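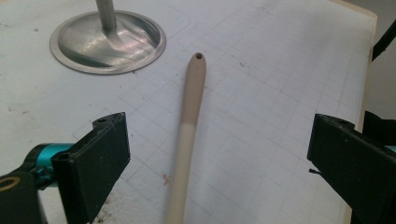 Why should a clinic pay for a new logo when the old one is still on the door, a subscriber asked us after the September newsletter. We think it is a fair question, and we would like to answer it with the work we have just finished for Zultari, a group of physical therapy clinics with its head office in Wemcombe.

Zultari came to us last winter. They did not ask for a logo. They asked for a letter that patients would read until the end. When we collected everything they were sending out, we had 242 different documents on the table, and many of them said the same thing in different words. Some had the old name, some had the new name, and a few had both. The logo was the smallest part of the problem.

So we started with the words. We wrote one appointment letter, tested it with patients in the waiting room, and wrote it again. Only after this did we choose the typeface, Vương, which has clear numbers and a good set of accents. Many patients in Wemcombe have accents in their names and they were tired of seeing them disappear.

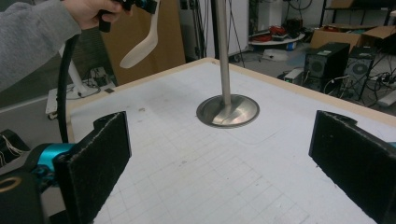
My mother keeps these letters on the fridge, so please make the phone number big, wrote a reader who had seen our first draft on the Zestetell blog. We did it. The phone number is now the largest thing on the page after the patient's name, and the clinic staff tell us they like it too.

The rest of the identity is quiet. There are two colors, a dark green and a warm beige, and the same margins are used on letters, exercise sheets and the website. We made a short guide of 8 pages for the clinic managers.
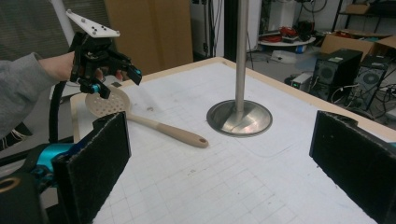 The guide has no chapter about brand values. It shows how to write a date, how to say that an appointment was moved, and who should approve a new form before it goes to print. The managers received it as a printed booklet and also as a file, and they may add their own examples at the back.
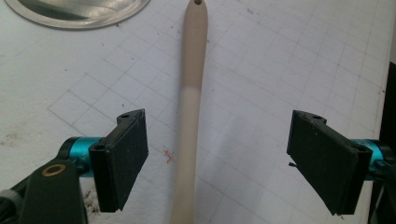
Choosing the beige took us longer than we expected. On the screen it was correct from the first day, but on the wall of the reception it changed with every window. It is the same with the beige rod between the black gripper fingers, which is tan in its upper part and almost white lower down, where the light catches it. In the end we specified a slightly darker beige for walls and kept the lighter one for paper.

The new letters are in use in all Zultari clinics from October 13, 2025. The door signs will be changed later, when the old ones need to be replaced anyway.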